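Clubs > Lisville > Robotics > Interviews

Table Setting at Lisville, With a Robot Arm

The robotics club at Lisville has 17 members this year, up from a group that used to fit around one desk. Their big project is called Andeo, and it has one job: put the right food in the right dish.

"We wanted something our grandparents would get right away," says the club captain, a senior who has been on the team for three years. "You say fruit goes on the plate, and everybody knows what good looks like!"

The students guide the arm through each move first, then train on those recordings. By February they had more than 70 good runs saved, and the captain can talk about every bad one too. "Strawberries are so hard. They're small, they roll, and the fingers have to come down almost straight. A banana is a vacation after that."

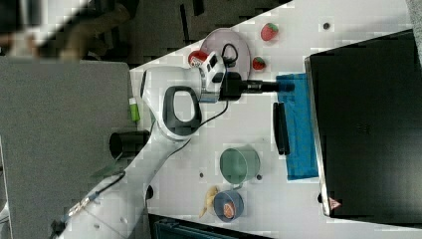
Getting ready for the Grorkora meet

The Grorkora meet gives each team 3 tries at a table the judges lay out. The club's best practice score is 81, and they are shooting higher – the coach keeps moving the bowl and cup between runs so the arm can't get used to one layout.

"The first time it worked with everything moved, we all screamed," says a sophomore who handles the training runs. "Somebody from the band room came to check on us."

Next they want to try stacking cups.

Comments (3)

borbély_fan: My daughter joined in the fall and talks about grippers at dinner now. Good luck at the meet!

oldshopkid: What do you do about shadows? Ours got confused every afternoon at 4.

lisville_parent2: Can families come and watch a practice?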